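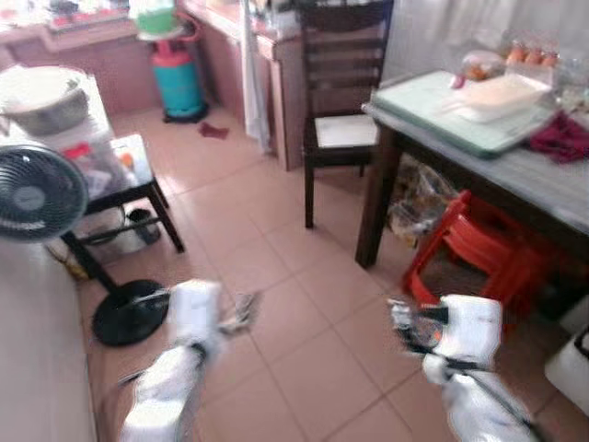 Kimdale house, downstairs - the before gallery
Posted by Letay Derese, August 2025

Quick one, uploading between loads. Robel and I are sorting out the whole downstairs, sitting end and kitchen end. Captions are short, sorry. Scroll down.

THE FLOOR
Big square tiles, pinky beige. Dark grout. Staying. My aunt wanted them ripped up, we got a price from Harkent, we said no thank you. Mop, brush for the grout lines, done.

THE FAN
Black standing one by the light beige seat. Staying too, Robel would not sleep without it in the hot months. Needs the grille taken off and washed. On the list for November which means never.

LITTLE GLASS-TOP TABLE
Black, behind the fan. Clear plastic box on top with the red and white things. White bag underneath, going through that tonight. The table itself was my mother's, so before anyone asks, no you can't have it.

BIG SILVER POT
With its lid, on the white counter or cabinet. For holidays and funerals. Feeds over 20 if you don't fill it stupidly full. Wants a low shelf, too heavy to be lifting down.

BACK COUNTER
Brown wood, cabinets all along. Everything lands on it. Keys, post, jars, whatever people walk in with. Plan is to clear it down to bare wood and only put back what gets used in a week. Robel says two days before its covered again. We'll see.

GAS CYLINDER
The teal one with the pinky red collar. Green and white basin gets parked over it, which I want to stop. Basin will go on a hook. Delivery man from Baluyot needs a clear path to swap the cylinder, last time he had to wait for us to shift half the kitchen.

TALL BROWN CABINET OR DESK
White cloth down the left side. Cloth to wash. Whole thing to empty, top to bottom, and I am a bit scared of it.

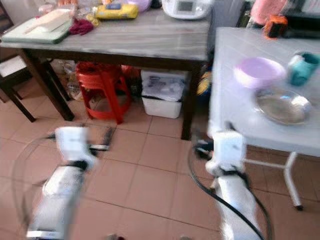
GRAY TABLE
The main work table, dark brown legs. Chopping at the left end on the pale green board, cooking at the right, packets in the middle. Would like a tray for the bottles and packets at the back so you can lift the lot and wipe. Maroon cloth goes in the wash with the others.

WHITE APPLIANCE
The electric one with the little display. Right end of the table and it stays there, cord reaches and the steam goes up clear of the packets.

UNDER THE TABLE
The real job. Red stool comes out, we need it for the high shelves anyway. White bin with the lid is too full, split into two. Red bundle, not opened yet. See-through bag of bits, sort on the floor, keep or give. After that, nothing soft stored under there, it only gets dusty.

WHITE TABLE
Thin metal legs, light top. Kitchen stuff on it for now. Thinking tea and breakfast only.

CHAIR
Dark wood, white cushion. Cushion cover unzips, I checked. Soak overnight.

SHOPPING SO FAR
5 lidded tubs from Vistlow, the tall ones. Hooks. One tray. Labels if they have them, masking tape if they dont.

After pictures when there is an after. If you left something at ours and want it back, message Robel before the weekend, he is doing the give-away run.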